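## 2. Picture shape, size and brightness

Revised Sep 13, 2024. Applies to the Statham projector in the upper room at Driradcombe, the Kamath player under it, and the pull-down screen.

Do this section after the projector is level on its bracket and the cable is in. If the cable isn't in, go back to section 1. The projector will claim it has "found" a source whether or not one is connected, so don't take its word for it.

### 2.1 Before you start

You need the Statham remote (the long one), the Kamath remote (the short one), and a tape measure. The maker's booklet says the tape measure is optional and that the automatic set-up will take care of everything. We have run the automatic set-up many times. It has yet to give a picture that fit the screen.

1. Pull the screen all the way down until it clicks. Let it hang until it stops swinging.
2. Turn on the projector, then the player.
3. Wait until the fan settles. The booklet promises a "near-instant" start. Allow a couple of minutes.
4. Press MENU on the long remote and enter the service code, 3178. If the menu opens without asking for the code, someone has left it unlocked. Lock it again when you finish.

> **Caution:** Do not look into the lens to see whether the lamp is on. Look at the screen.

### 2.2 Turn off the automatic features

1. Go to **Set-up > Image > Auto**.
2. Set *Auto Keystone* to Off.
3. Set *Smart Fit* to Off.
4. Set *Scene Boost* to Off. It will ask if you are sure. Choose Yes.
5. Back out with EXIT, not with HOME. HOME throws away your changes and doesn't say so.

**Note:** A software update turns all three back on. The update screen describes this as "restoring your best picture." Check this menu after any update, even one that says it only fixes the clock.

### 2.3 Fit the picture to the screen

1. On the Kamath player, choose **Tools > Test Card**. You should get a white grid with a circle in the middle.
2. Turn the zoom ring until the grid fills the screen from left to right.
3. Use the height dial on the bracket to bring the bottom line of the grid level with the bottom edge of the white screen cloth.
4. Measure the circle across and then up and down. The two numbers should match. If they don't, the picture shape is wrong, however good it may look from the back row.
5. Go to **Set-up > Image > Shape** and try *Native* first. Measure again.
6. If *Native* doesn't do it, try *Wide*. Leave *Full*, *Super Full* and *Cinema Plus* alone. As far as we can tell, all three stretch the picture by different amounts.

Once the circle is right, play something that isn't a test card, pause it, and check the top and bottom of the picture before you check anything else. 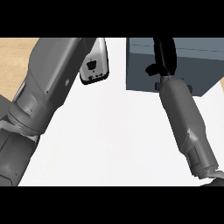 Black bars are the most common complaint with this set-up, and most of the time there is nothing to repair. They turn up when the picture being shown is wider in shape than the area it is shown on, and the spare height has to be filled with something. In the still printed with this section, there is one bar along the top and a matching one along the bottom, with the picture as a wide strip between them. Bars that match like that are usually fine and should be left alone. If one is clearly deeper than the other, or if they come with a third bar down one side, go back to step 2 and check the zoom ring and the height dial. Please don't "fix" an even pair by switching to *Full*. The bars may go away, but then faces get longer, and somebody has to come up and do all of 2.3 again.

**Note:** Some programs are sent out with bars already in the picture. No setting on the projector can tell these from any other kind, whatever the *Smart Fit* page of the booklet says. The quick check is to bring the Kamath menu up on top of the program. If the menu fills the screen and the program doesn't, the projector is set correctly.

### 2.4 Brightness

The box says 1000 lumens. Maybe so, in a cellar – in the upper room, with the blinds up, you will see a gray rectangle with voices coming out of it.

1. Close the blinds, including the narrow one by the door.
2. Set *Lamp* to Normal. High makes the fan louder, and we could not see much difference.
3. Set *Brightness* to the middle of its range and leave it.
4. Raise *Contrast* until white areas lose their detail, then bring it down until the detail comes back.
5. Let the lamp run for 15 minutes and repeat step 4.

> **Caution:** The lamp cover stays hot well after the fan stops. Don't touch the cover, and don't hang the remote's wrist strap over it.

### 2.5 Save and lock

1. Go to **Set-up > Memory > Save As**.
2. Pick slot 2. Slot 1 gets overwritten when the power is cut, in spite of the padlock symbol next to it.
3. Switch the projector off with the remote, wait for the fan to stop, and switch it on again.
4. Load slot 2 and run the test card one more time.

If the circle has gone back to an egg, the save didn't take. Repeat steps 1 to 4. If it happens again, write the shape setting on the card inside the cabinet door and set it by hand each time. We reported this to the dealer, Notlow, in June and were told to try the automatic set-up.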